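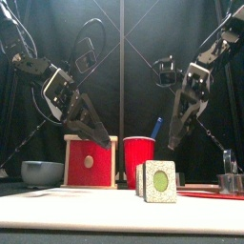 *Figure 1. Two-arm station during a collection session. Each arm carries a camera near the wrist.*

# Unit 4: Gathering Demonstrations for a Learning System

Course handout, Robot Learning Laboratory, Preststead
Prepared by Şengül Yurt

## 4.1 Purpose of this unit

In Units 1 through 3 the training data was handed to you. In this unit you will collect it yourselves. Each group will record demonstrations on one of the laboratory's two-arm stations, check them, label them, and submit them to the shared course collection, which is named Canpolat. The policies you train in Unit 5 will draw on Canpolat and on nothing else, so the quality of your recordings will affect every other group in the course.

Students are expected to have read the safety sheet and to have completed the operator check before their first session.

## 4.2 Terms

**Episode.** One continuous recording, from the moment both arms leave the ready position to the moment both have returned to it. An episode contains the joint positions of both arms, the gripper openings, and all camera streams, on a common clock.

**Demonstration.** An episode in which a human operator controls the arms and carries out the assigned task. All episodes in this unit are demonstrations.

**Task instruction.** The written sentence that goes with an episode, such as "Put the marker in the bowl." The instruction is fixed before recording begins and may not be edited afterward to match what the arms did.

**Layout.** The set of objects on the table together with their positions at the start of an episode.

**Success label.** A yes or no entered by the operator after the episode and confirmed by a second student who was not at the controls.

## 4.3 The tabletop and its objects

The object sets are drawn from the Stiruvine cabinet. A working layout mixes items that differ in shape, color, and the kind of grasp they call for. In Figure 1 these include a gray bowl, a red box with a round knob on its front, a red plastic cup with a blue marker standing in it, a pair of speckled cubes, and a clear container. Such a mixture gives the learner several distinct problems on one table: a knob calls for a careful approach from the front, a marker leaning out of a cup is best taken near its cap, and a clear container is difficult to make out in the camera streams against a dark background.

Note also that the cubes in Figure 1 stand one behind the other, and the front one partly hides the second. Layouts of this kind are wanted. A collection in which every object stands alone and in full view teaches the system very little about reaching past one thing to get at another.

Unused objects should stay on the table during an episode. If only the target object is ever present, the policy can ignore the instruction and still appear to perform well.

## 4.4 Varying the layout

Groups must change the layout between episodes according to the following schedule.

1. Move the target object before every episode. A shift of less than its own width does not count.
2. Move at least two of the remaining objects every fifth episode.
3. Replace one object from the cabinet every 15 episodes, and record the change on the session sheet.
4. Alternate the arm that makes first contact, unless the task instruction names an arm.

Do not return objects to marked positions. Tape marks left by other courses should be removed before the session.

## 4.5 Operating the arms

Both grippers start each episode at the ready position, clear of every object. The operator then carries out the instruction at a steady pace. Long pauses are recorded as faithfully as motion is, and a policy trained on hesitant demonstrations will hesitate. If you are unsure how to approach an object, rehearse with recording off.

Small corrections are acceptable and should be kept. An operator who misses the knob, backs away, and tries again has provided a useful example of recovery. An episode in which an object is dropped and then picked up may also be kept, provided that the instruction is completed within the time limit. Collisions between the arms end the episode at once — press stop, return both arms to the ready position, and mark the episode as failed.

When both arms work near the middle of the table, the operator is responsible for the space between the grippers. Change operators after 30 minutes. Fatigue shows in the data well before the operator notices it.

## 4.6 Checking and submission

The review tool, Fanel, plays all streams of an episode side by side. Each episode must be watched in full by the second student, who confirms or disputes the success label. Disputed labels go to the instructor with a one-line note.

Reject an episode if any of the following applies:

- a camera stream is missing or frozen
- a hand enters the workspace after recording has begun
- the target object is out of view in every stream at the start
- the instruction does not match the objects on the table

Failed demonstrations are not rejected. They are submitted with the label "no" and are stored separately.

## 4.7 Quantities

Each group will submit 8 sessions. Canpolat currently holds 2580 accepted episodes, and the target for the end of this unit is 3000. Groups that fall behind schedule should ask for additional station time in advance and should not shorten the checking step.

## 4.8 Written work

Submit one page per group on the following points.

- Which object in your set produced the most failed episodes, and at what stage of the motion did the failures occur?
- Compare two of your operators. Could a reader of the joint records tell them apart, and what would that mean for a policy trained on both?
- Choose one layout that you believe is missing from Canpolat and explain how you would set it up.

The page is due with your last session sheet. Station bookings for February open at 9:00 a.m. at the laboratory desk.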